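Packaging & Shelf Life – Session 9 notes
Instructor: Reiko Nishimura (lab questions to Ryota Takeda)
Updated 26 Jun 2021

Posting these fast, will clean up later. Slides are missing the migration part so read section 3 carefully.

1. What a package has to do

Hold the product. Keep stuff out (oxygen, water vapor, light, microbes). Keep stuff in (aroma, carbonation, moisture). Survive shipping. Tell the buyer what it is. Last time we did shipping, today mostly barrier.

Remember barrier is a property of the whole pack and that includes the closure. People quote the wall material and forget the cap. Most of the oxygen getting into a glass bottle gets in past the liner, glass itself passes basically nothing.
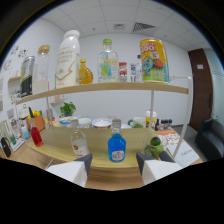 Milk is the standard case for light damage. Riboflavin absorbs in the blue and near UV, sets off oxidation, you get the cardboard taste. Can start within hours under store lighting. Options: pigment in the plastic, a full sleeve, paperboard, or just keep it in the dark. White pigment helps, how much depends on loading and wall thickness. A multilayer wall with a black middle layer is much better, costs more, harder to recycle.

Term check – "opaque" to the eye doesn't mean opaque at the wavelength you care about. Measure it. Trinh asked about this in April and I gave a bad answer, sorry.

2. Materials quick comparison

Glass: excellent gas barrier, inert, heavy, breaks. Clear glass gives little light protection, amber gives a lot, green is in between and closer to clear than you'd think.

HDPE: good water vapor barrier, poor oxygen barrier. Cheap, tough. Fine for fresh milk becuase shelf life is short and cold.

PET: moderate on both. Clear. Loses CO2 slowly, small bottles go flat sooner than big ones (surface to volume, do the math yourself, it's on the worksheet).

PP: takes heat better than PET, so hot fill and microwave trays. Gets brittle cold.

Metal cans: total light and gas barrier if the seam is good. Inside coating matters – acid foods attack bare metal.

Films: almost never one layer. Outer for print, middle for barrier, inner for seal. EVOH in the middle is great dry and much worse humid, so it gets buried between polyolefins. Exam-type fact, know why.

3. Migration and scalping

Two directions. Migration = from package into product (monomers, plasticizers, ink components). Scalping = from product into package. Flavor compounds like limonene dissolve into polyolefin liners and your orange juice tastes dull.

What speeds it up: heat, time, fat content, alcohol content, more contact area per volume. What slows it down: cold, thicker functional barrier, inert surface.

Solvents and cleaners are their own topic. Some surfactants cause stress cracking in polyethylene even at low stress, the bottle looks fine for weeks then splits at a corner. Fill it, stress it, warm it, wait.

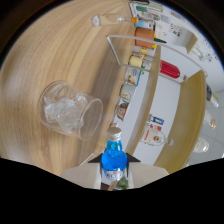

Headspace too. Any gas above the liquid expands when warm, so leave room, but in an oxygen sensitive product that same gas is your problem. Flush with nitrogen or use a smaller headspace. Sayaka's Kudo samples had both faults at once, see her poster in the hallway.

4. Closures

Screw caps: torque on application is not torque on removal. Removal torque drops in the first day or so as the liner relaxes. Measure both, write down when. Cross threading is a leak even if it feels tight.

Liners: foam, foil induction, pulp with facing. Induction seals need the right power and dwell – too little and it peels off clean, too much and you scorch the pulp.

For next time

Worksheet, problems 1 to 9. Problem 7 has a typo, the volume should be 783 mL. Read chapter 12, skip the bit on aerosols. Groups of 2 for the torque lab, tell Yuto Mizuno who your partner is. Bring closed shoes and your own calculater, the lab ones are dead.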